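Lidded containers – notes for the Clisar tabletop set

August
By Fanni Hajdu

These notes cover the small household containers in the Clisar set: what they are, how they are stored and what to write in the index when one is used. They replace the old text file that Ridwan Pattinasarany kept in the top folder.

The set has 44 containers. Most are the sort of thing that stands on a kitchen worktop or a bathroom shelf – sugar pots, cotton wool jars, tea caddies, small bins, pill boxes. They were bought second-hand or brought in from home. Anything chipped on the rim was left out.

Each container has a line in `containers.csv` with its number, colour, lid type and opening width. Lid type is one of `hinged`, `lift_off`, `screw` or `none`. Use `hinged` only where the lid stays attached when it is open. A lid on a string or a loose strap counts as `lift_off`.
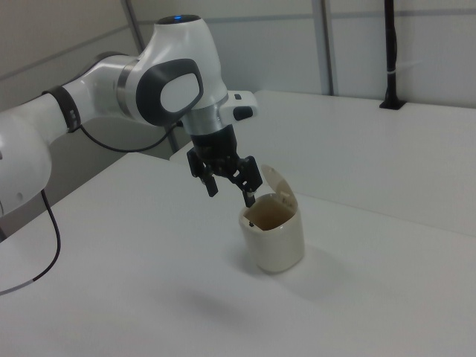
Colour goes down as the outside colour only. Cream, off-white and ivory are all entered as `cream`, after Sanaa Ramadan found the same pot listed under three names. If the inside is a different colour, put it in the `inner` column and leave the main one alone. Patterned pots get the colour of the background.

The index lists 1340 entries, of which 332 use a container with a hinged lid. Lid position is written as it stands at the start of the entry: `open`, `shut` or `part`. A lid that leans back and stays there is `open`, even if it is not fully upright. Please don't guess from the file name. Some of the early ones were named before the lid was checked.

Known problems:

- Container 17 has a weak hinge and may drop to `part` by itself.
- Two of the tea caddies are the same model and can only be told apart by the sticker underneath.
- Opening width is missing for the pill boxes. Zahira Tuhumury has the callipers.

Wipe containers with a damp cloth and dry them before they go back in the crate. No dishwasher, as it took the shine off one of the sugar pots. Store hinged ones with the lid shut and nothing on top.

Corrections to the index go to Fanni, with the entry number and the old value.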